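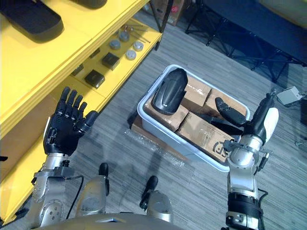
3. Materials and Methods

3.1 Study sites

The study was carried out at two lending depots that hold household equipment for short-term loan to residents. The Gurham depot opened first and keeps most of the larger stock: carpet cleaners, folding tables, ladders and garden tools. The Gonirow depot is smaller and lends mainly kitchen equipment, sewing machines and children's items. Both depots use the same catalog, called Warnance, in which every object has a record number, a short description, a shelf code and a loan history. The catalog was taken over from an earlier card system, and a number of the older descriptions still follow the wording of the cards.

The depots differ in how objects come back to the shelf. At Gurham, returned objects are checked at the counter and carried to the shelf by the same member of staff. At Gonirow, they are checked at the counter, left on a holding rack and shelved later in the day by whoever is on the closing shift. Neither depot changed its procedure for the study, and staff were told only that shelf codes would be compared with the catalog.

3.2 Storage and shelf codes

A shelf code has three parts, giving the bay, the level and the container. Objects too large for a container carry a zero in the third part. Labels are printed on paper and held under clear tape, and they are replaced when they can no longer be read from a standing position. Storage furniture was bought at different times, so bays do not all have the same depth or the same number of levels. The storage types coded in the study include yellow shelving and white plastic bins (Figure 2). Color has no meaning in the coding system, although interviews suggested that some staff remember locations by color before they remember the code.

This last point matters for the analysis. A member of staff who remembers that the cake pans are "in the white ones" may return an object to the right type of container in the wrong bay. We therefore recorded two kinds of misplacement separately. A near misplacement is one in which the object was found in the correct bay but on the wrong level or in the wrong container. A far misplacement is one in which the bay itself was wrong. Objects found outside any coded location, such as on the floor or on the holding rack after closing, were recorded as unshelved and were left out of both groups.

3.3 Catalog records

The full catalog was exported in November, before the first shelf check. The export held 3537 records. Records for objects on loan, under repair or withdrawn were kept in the file but marked so that they would not be drawn. Duplicate records were a larger problem than expected. Many came from sets that had been entered once as a set and again as separate pieces – a fondue set, for example, might appear as a set, a pot, a burner and a box of forks. Where the pieces were stored together, the set record was kept and the others were marked as dependent. Where they were stored apart, each piece was treated as an object in its own right.

3.4 Sampling and shelf checks

A random sample of 200 objects was drawn from the eligible records. The sample was divided between the depots in proportion to their eligible stock, and each object was looked for once a week for nine weeks. Checks took place before opening, when no loans or returns were being handled. The checker worked from a printed list in record-number order, so that the list gave no clue to the layout of the room. If an object was not at its coded location, the checker searched the rest of the bay, then the neighboring bays, and then the remaining storage area. An object that had gone out on loan since the last check was passed over for that week and kept on the list.

Misplaced objects were left where they were found. This decision was discussed with both depots in advance, as it meant that a known error could remain in place for some time. Staff were free to correct anything they noticed in the course of ordinary work, and such corrections were treated as part of the process under study.

3.5 Description quality

Each sampled record was also scored for the quality of its description. We used the Halász scale, which asks whether a reader who has never seen the object could pick it out from others of its kind. Scoring was done by two coders working apart from each other, with differences settled by discussion. Most differences concerned brand names. One coder treated a brand name as enough to identify an object, while the other asked for size or color as well. The rule finally adopted was that a brand name counts only when it is printed on the object itself and has not worn away.

3.6 Limits of the procedure

Three limits should be noted. Weekly checks cannot detect an object that is misplaced and put right between two visits, and the true rate of misplacement is therefore likely to be higher than the rate we report. The period of study included the winter holidays, when kitchen equipment is in heavy demand and the holding rack at Gonirow is often full. Finally, the depots are staffed by people who have worked there for several years, and their knowledge of the stock may make up for weak descriptions in ways that a newer depot could not expect. The interviews reported in Section 5 return to this question.

The catalog export was frozen for analysis on January 29, 2023, and later changes to shelf codes are not reflected in the tables.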